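Assunto: Re: [carteira-lista] Pawlak depois dos resultados

Na quinta-feira, às 18h, foi escrito:
> Alguém manteve Pawlak depois da queda? Entrei a 12 euros e estou
> a pensar sair e passar tudo para Turnura, que paga dividendo em
> novembro.

Mantive as minhas 300 ações. A queda veio da revisão da margem para o próximo ano, e as vendas ficaram em linha com o que a empresa tinha indicado. A dívida preocupa-me mais: são 207 milhões, e uma parte vence antes do verão.

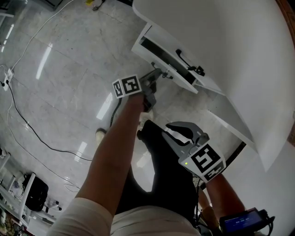
Quanto à Turnura, atenção à data de corte do dividendo. Quem comprar depois já não recebe, e a cotação costuma descontar o valor nesse dia. Vê também a comissão da corretora. A Onder cobra-me 3 euros por ordem, a Mullon cobra percentagem e sai mais cara em ordens grandes.

Eu não passava tudo de uma vez. Se quiseres mudar, vende metade agora e decide o resto quando sair o relatório completo.

Cumprimentos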